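Flower Cell FAQ: setup, care and small repairs
Written by Lizeth Giraldo, Huanca workshop. Last changed 1/16/26.

What does the cell do?
It picks artificial flowers and leaves from the table, one by one. We call the cell Wulel. The questions come mostly from colleagues at Hetoncombe, who will start the same cell in October.

Which table surface should I use?
White and matte. We tried a glossy one first and the wrist camera was full of reflections. A little texture is no problem for the camera. Wipe it before every shift and let it dry fully.

The wrist camera image is soft. Is the camera broken?
Usually no. The lens collects fibers from the cloth petals. Clean it with a dry lens cloth, then put one rose on the table and move the arm close to it. You should be able to see the weave of the petal and the small teeth on the leaf edge.

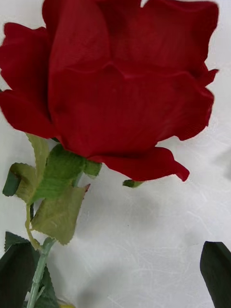 If the petal is sharp but the leaves under it are not, leave the focus alone. The difference in height is normal at this distance. If nothing is sharp, loosen the lock ring, turn the lens a very small amount and check again.

How do I lay out the pieces for a test run?
Place one rose near the middle and the loose leaves around it, with space between them. Do not let pieces overlap on the first run. The supply containers stay at the sides of the table, where the arm will not cross them on the way to the rose.

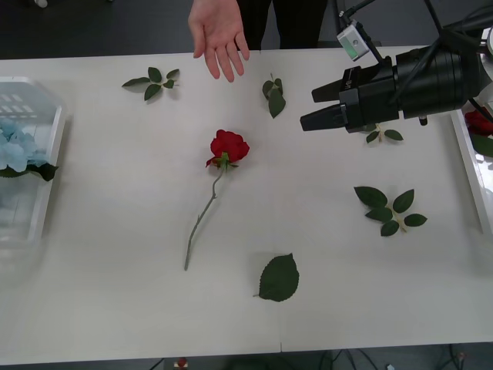 Test layout with one rose and loose foliage. The gripper is open at the right side.

How often must I check the finger pads?
After every 200 picks. Look for green color on the pads and for dust in the ridges. We change the pads in pairs, never only one. Orlando Rengifo keeps the spare ones in drawer 22.

The rose turns in the gripper. What can I do?
First clean the pads. Then look where the fingers close. They must hold the bare part of the stem, below the place where the big leaves join it.

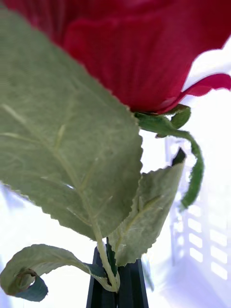

A small leaf can also get between the stem and the finger, and then the grip is not so firm. Open the gripper, push the leaf away and close it again. If the rose still turns, raise the force by 2 steps and repeat the test with the same rose.

Where do the cables go?
Up from the wrist in a loose loop, then back along the arm. Move the wrist slowly to both ends of its range and watch the loop. It should never pull tight.

Can I use the settings from the Flundatero cell?
Only the camera settings. The grip force there is too high for these stems.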